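Darkroom safety check, Cudton print room
January 2023

Done by me, with Leonie Wiegand holding the clipboard for the first half. I've kept the same order as the July sheet so you can put them side by side.

1. Door and light lock - OK
Latch works, curtain hangs right down to the floor. Please stop wedging the inner door open with paper boxes!

2. Safelights - NEEDS WORK
The left one is fine. The right one has a hairline crack in the filter, and I fogged a test strip under it (a nice sheet of fiber paper too, I'm still sulking). It's unplugged and taped over until we get a new filter.

3. Ventilation - OK, just
Fan runs, but it's got a rattle I don't remember from July. I wiped the grille and that helped a bit. Edeltraud Reuter thinks it's the bearing and she's usually right about fans.

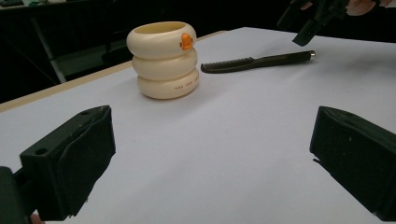 4. Chemical storage - OK with comments
All bottles labeled except one, which I've poured into the waste drum, so sorry if it was yours. Fixer stays on the bottom shelf, please. The 1000 ml brown bottles are fine to reuse but scrub off the old label first - two names on one bottle is worse than none.

5. Gloves, goggles, eyewash - NEEDS WORK
Plenty of gloves in medium, hardly any in large. Eyewash is in date. One pair of goggles is so scratched you'd be safer squinting, so I binned it.

6. Enlargers and wiring - OK
Checked plugs, cords and timers on both the Rinell and the old Kröger. The Kröger's foot switch cable was lying across the walkway again, so I've clipped it along the bench leg.

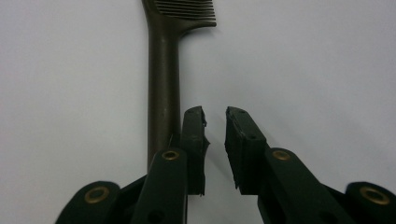

7. Sink and wet side - OK
No leaks under the sink, trays sit level. The duckboard is slippery at the far end and wants a good scrub with the stiff brush.

8. Paper cutter - FAIL
The blade guard is loose. Don't use it! I've locked the arm down and hung a tag on it. Leonie is asking Flimska for the part, and until then there's a cutter in room 123 you can borrow.

9. Fire extinguisher and exit - OK
Gauge is in the green and the exit sign is lit.

Still open: safelight filter, large gloves, goggles, cutter guard. I'll look at those four again when the parts come in.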